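折叠式白色管架收纳筐 入库前安全检查表(附备注)

使用地点:Fareldale 二楼布品间
检查人:Dardo Daza
检查日期:5/6/20
货架编号:151
适用范围:白色管件、白色转角接头、白色布面的折叠架,含 Bernura 和 Figueroa 两批。其他颜色的旧架子不用本表,仍按蓝皮本登记。

填写方法:合格写“是”,不合格写“否”,没查到写“未查”,不要留空。备注栏写清楚是哪一根管、哪一个接头。只写“有点松”的,退回重写。

一、检查前准备

1. 台面已铺黑色罩布,罩布拉平。 是
备注:白色碎屑掉在黑布上容易看见。上次用的是米色布,掉了一粒塑料渣,收工扫地才发现。

2. 台面周围没有剪刀、订书钉、开箱刀。 是
备注:开箱刀放在窗台,已收进抽屉。

3. 照明足够看清管件表面的细纹。 是
备注:靠门那盏灯闪,已报修,目前不影响检查。

4. 手部干净,戒指和手表已摘。 是

二、管件

5. 管身无裂纹、无压扁。 是
备注:重点看离接头一掌宽的位置,折叠时受力都在那里。

6. 管口无毛刺。 否
备注:Bernura 批有一根短管,管口内侧刮手。用细砂纸磨过两遍,再摸不刮手。按规定仍记“否”,复查时改。

7. 管身无发黄、发脆。 是
备注:Figueroa 批颜色稍暗,用指甲压没有白痕,判为正常。

8. 管件长度成对一致。 是
备注:两两并排比过,没有用尺。

三、接头

9. 转角接头无开裂,合模线处无张口。 是
备注:多根管汇在一处的接头要转着看一圈,背面最容易漏。

10. 管件插入到底,轻拉不脱出。 否
备注:Bernura 批一根斜管拉一下就出来。重新插到底后,再拉三次没有脱出。没有上胶。请不要自行上胶,上了胶以后拆不下来,布面也没法洗。

11. 管端圆头套齐全,无松动。 是

12. 底脚齐全,放平后不晃。 未查
备注:架子当时还没有完全撑开,放平也看不出来。撑开后补查。

四、布面

13. 布面无破洞、无抽丝。 是

14. 缝线连续,边角没有脱线。 是
备注:Figueroa 批有一处线头长出来,剪短即可,不算脱线。不要用手扯。

15. 布面没有夹进接头。 是
备注:这一条每次都要看。布夹在接头里,撑开时会沿缝线撕开。折叠后布面有折痕属于正常,不用熨。

16. 无霉点、无异味。 是
备注:存放过一个雨季,底层那几件单独闻过。

五、展开与折叠

17. 展开时由两手操作,手指不放在管件交汇处。 是
备注:夹手的事去年 October 出过一次,伤在食指,从那以后新来的人先看一遍再上手。

18. 展开顺序:先放平,再理布面,再立管,最后按紧接头。 是
备注:先立管再理布,布容易绞住。 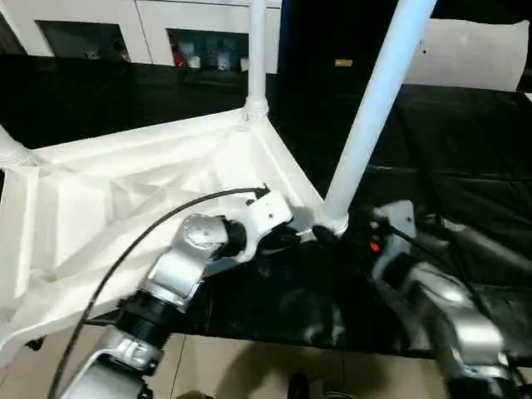
图片来源:Rirkby 资料室

18 条补充:理布时管架平放在黑色罩布上,白布在管件之间会形成浅浅的折面,下摆垂到台边也没关系,但不要踩到。斜管下端的圆头套要用手托住再按,不要拿管身当杠杆去撬。竖管先不要受力,等几根管汇合的那个接头按紧后再扶正。

19. 折叠时无卡滞,无异响。 是
备注:Bernura 批折到一半有轻微摩擦声,拆开看接头内没有异物。记下来,下次比较。

20. 折好后布面在内,管件在外,绑带不过紧。 否
备注:两件绑带勒得太紧,布面压出深印,已松开重绑。

六、存放

21. 平放,不竖靠墙。 是

22. 上方不压重物,叠放不超过五件。 是
备注:原来的标签写“不超过六件”,是旧标签,已撕掉。

23. 离暖气片 60 厘米以上。 是
备注:量得 61 厘米,刚够。入冬前最好把货架往外挪一点。

24. 货架标签与登记本一致。 是
备注:登记本第 3,901 号那一行字迹模糊,已在旁边重抄,旧字没有涂掉。

七、处理意见

第 6 条:磨好的短管单独放,复查时再摸一次管口。
第 10 条:该件暂不入库,挂黄牌。放一夜后再拉,仍不脱出才可以摘牌。
第 12 条:撑开后补查,四个方向各按一下,有一处晃就不放行。
第 20 条:已当场改正,不用复查。

替换接头只用原配件。Bernura 和 Figueroa 的接头外形差不多,孔径不一样,混用时插得进去但是插不紧。配件放在 151 号货架最下层,两个盒子分开,取完盖好盖子。

检查人签名:Dardo Daza
复查人签名:
复查结果: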